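Wusov handheld garment steamer, after one winter of use

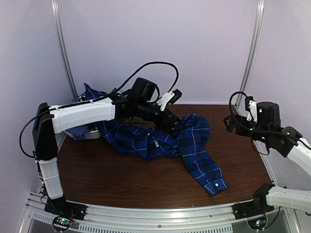 Blue plaid shirt, crumpled, on the dark table.

I bought the Wusov steamer in March, in the small shop in Drendcombe where I also buy my thread and buttons. Before this I had only a normal iron, the Bondeck, and I was tired of taking out the board for one shirt. So my review is from a person who irons since many years but is new with steam.

The steamer is rated at 1,600 watts. It is ready quickly, I can fill my glass of water in the meantime and then the light is green. The tank is small. I can do 3 shirts with one filling, and for the last one I must hurry a little. If you have a big family you will be filling it all the time.

On thin cotton and on viscose it is very good. The wrinkles go away after two or three slow passes, and you can do it with the shirt on a hanger. On flannel and thick plaid shirts it is less good. The body becomes acceptable, but the cuffs and the collar stay soft and a bit wavy, and around the buttons you need patience. For the cuffs I still take the Bondeck. Linen I do not even try anymore.

It weighs more than I expected. With a full tank my wrist was complaining after the second shirt. The cable is long enough for my room, but it comes out of the handle in a strange angle and it touches the fabric.

Two times it was spitting water on a silk scarf. The manual says to hold it upright for the first moment, and after I did so it happened only when the tank was almost empty. The stain dried without a mark, but please try it first on something old.

I compared it also with the Ranasinghe model of my sister. Hers has a metal plate and presses better, but it is louder and the trigger must be held all the time. Mine has a lock for the trigger, and I would not like to be without it.

The cleaning is simple. I empty the tank every Sunday and leave it open. We have hard water, so I use the filtered one.

I give four stars out of five. I take one away for the weight and the spitting. For travel and for quick work in the morning I recommend it. If you own only formal shirts, keep your iron.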